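Picking up soft things with a hand-held gripper: a how-to from the Nendside robotics club

Foam is my favourite thing to teach with, and it is also the thing that makes new members groan the loudest. Blocks are easy. You close the fingers, the block stays the shape it was, and everybody claps.

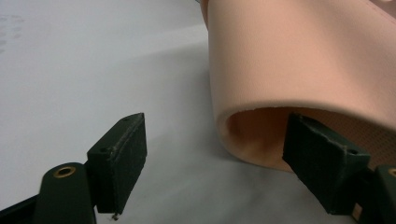

A curled sheet of foam gives way the moment you touch it, rolls when you nudge it and springs back when you let go, and that is exactly why we spend two whole sessions on it before anyone is allowed near the competition tasks.

These notes are for the Endley team joining us this term, and for anyone else who wants to run the same exercise. We use it to record demonstrations for the club's pick-and-place project, Banduria, but it works perfectly well as a lesson in gripping even if you never train anything at the end of it.

What you need

A hand-held gripper with two flat finger pads. Felt-like or slightly rough pads are much better than shiny ones.
A plain, pale table with nothing else on it.
A sheet of soft craft foam that will hold a curl. Thicker is easier.
Masking tape and a pencil.
A notebook for the log (more on that later, please don't skip it).
A partner.

Checking the gripper

Squeeze the handle slowly, all the way, and watch the two pads come together. They should meet flat. If they touch at the tips first, or at the back first, the foam will squirm out sideways and you will spend the whole session blaming your hands. Loosen the pad screws a quarter turn, close the gripper on a folded piece of card, and tighten them again while it is still closed.

Scuffed pads are fine. Ours have had a hard life and they still grip beautifully. Pads that are peeling at the corners need gluing back down and leaving overnight, so look at them the day before!

Wipe the lens as well. Isabelle Gosselin once recorded an entire afternoon through a thumbprint, and we had to throw the lot away.

Curling the foam

Roll the sheet loosely round your forearm, hold it there while you count to 30, then slide it off and set it down. You want an open loop that stands by itself, with a hole big enough for one finger pad to go in without scraping. If it flops flat, roll it tighter and hold it for longer. If it closes up like a cigar, open it with your hands and bend it gently the other way.

Turn the opening towards you to begin with. Later on you can have it facing anywhere you like, and you should, but the first few goes are hard enough.

The pinch

There are lots of ways to pick up a loop of foam. We teach the rim pinch first: one pad inside the loop, one pad outside, with the wall of the foam between them.

1. Start with the gripper fully open, a hand's width back from the foam. Hold still for a moment so the recording has a clean beginning.

2. Choose your piece of rim. The best spot is where the wall stands up fairly straight. Near a fold or a seam the thickness changes and the foam likes to twist.

3. Line up the inside pad with the opening. Look at the pad, not at the handle. Almost everyone steers with the handle on day one and ends up pushing the whole loop across the table.

4. Move forward slowly until the inside pad is past the rim. A pad's width is plenty. If you go deeper you'll catch the far wall.

5. Check the outside pad. It should be clear of the foam, with space to close. People forget this pad exists!

6. Close gently. Stop as soon as the foam dimples. You'll be amazed how little squeeze it takes.

7. Lift straight up, pause, then carry.

8. Lower until the foam touches the table, and only then open. Dropping it from a height counts as a miss in our scoring, even if it lands perfectly.

The first time it works is brilliant. Haiyan Feng did it on her third go and then couldn't do it again for half an hour, which is completely normal and how most of us learned.

When it goes wrong

The loop rolls away as you approach. You are coming in too high and pressing down on the curve. Drop your wrist so the pads travel level with the table.

The foam slips out as you lift. You have either pinched too near the edge or closed too fast. Try going slightly deeper before you try squeezing harder.

The foam folds up between the pads. Too much squeeze. Do ten goes with two fingers on the trigger in place of four.

The gripper casts a shadow over the hole and you can't see where you're going. Move the lamp, or walk round to the other side of the table. We light from above and a little behind, which leaves the inside of the loop dark but keeps the rim lovely and sharp.

The loop goes flat after a dozen tries. Foam gets tired. Swap the sheet over, curl it the opposite way and let the first one rest.

Recording a set

Once both partners can manage the rim pinch most of the time, start recording. One person grips and the other keeps the log and resets the foam, then you swap after 8 goes. Don't be tempted to do more than that in one turn. Wrists get sore, and sore wrists make jerky recordings.

Between goes, move the foam. Turn it a bit, slide it left, slide it back, put it close to the tape line and then far from it. A set where the loop sits in the same place every time is very little use for training, however tidy it looks in the folder. Rogelio Tolentino shuts his eyes when he places it, and his sets are the most varied we have.

Keep your misses too. If you nudge the foam and then recover, carry on to the end and write "recovered" in the log. If you drop it, stop there and write "drop". Please don't delete anything on the night – we sort it out afterwards on the big screen, and arguing over the odd ones is half the fun.

For each go the log needs the number, who was gripping, which way the opening faced, and one word for how it ended. Write it at the time. Bendik Rønning wrote up a whole set from memory last August and we are still trying to work out what "sideways-ish" meant.

Our target for the foam set is 149 good goes across the whole club. The Simard group reached 100 with only four people, so I have high hopes for us with the Endley lot on board.

Going further

Try the same pinch with the opening facing away from you, so the inside pad has to come down from above. After that, try it with your other hand. Audrey-Anne Hiebert has been working on a version with two loops side by side, where you must lift one without moving its neighbour, and it is fiendish – I love it. She has a set of tape markings for it that you can copy straight onto your own table.

Foam sheets live in the flat drawer under the soldering bench. Put them back unrolled, please, with the spare pads on top.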